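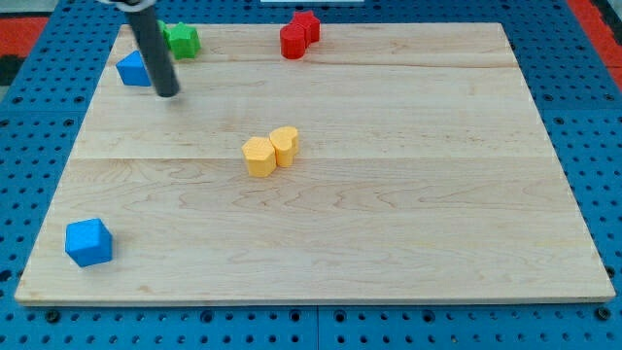

Figure 5. Block task on the maple board, rod tool fitted.

Home | Manuals | Mestix Arm | Set-up | Downloads | Contact

5. Block sorting by pushing

This section covers the pushing task supplied with the Mestix table kit. The arm carries a plain rod and moves blocks by contact from the side. It does not grasp. The task stands in for chores such as clearing a counter or grouping loose parts on a bench, and it should not be read as proof that the arm can do either.

5.1 Preparing the board

1. Lay the board flat on the perforated table. Check that it does not rock.
2. Wipe the board with a dry cloth. Do not oil or wax the wood.
3. Stop the arm and wait for the status light to turn steady.
4. Place the blocks by hand, upright. Blocks may touch.
5. Keep blocks at least 2 inches from the board edge.

CAUTION: Keep hands off the board while the arm is enabled. The rod has no contact sensor.

5.2 Setting the rod height

1. Jog the rod down over bare wood until the tip touches.
2. Raise it until a sheet of paper slides under freely.
3. Save the height as BOARD_Z.

NOTE: Repeat this step whenever the board is moved. A rod set too high will tip a block over, and the software cannot stand it up again.

5.3 Running the task

1. Open the Clalik console and load program 764.
2. Enter an instruction, for example "push the blue cube to the yellow hexagon."
3. Press Start. The program allows up to 100 pushes per instruction.
4. If the run stops early, clear the fault and restart from 5.1, step 3.

5.4 Limits

Pushing works on a flat, open surface with rigid pieces of known shape. The arm will separate touching blocks, but slowly, and lobed pieces tend to rotate when pushed off center. Cloth, dishes, liquids, and stacked items are outside the scope of this release. Unattended household or shop-floor use is not supported.

Comments (3)

benchtop_m: Paper trick in 5.2 is fine, but card stock gave me fewer scrapes on the wood.

Senad Softić: Does BOARD_Z survive a power cycle? Mine was back at the default in the morning.

rk_tooling: Save it to the profile as well as the session. Section 3 covers it. Still waiting for the version that does my parts bins.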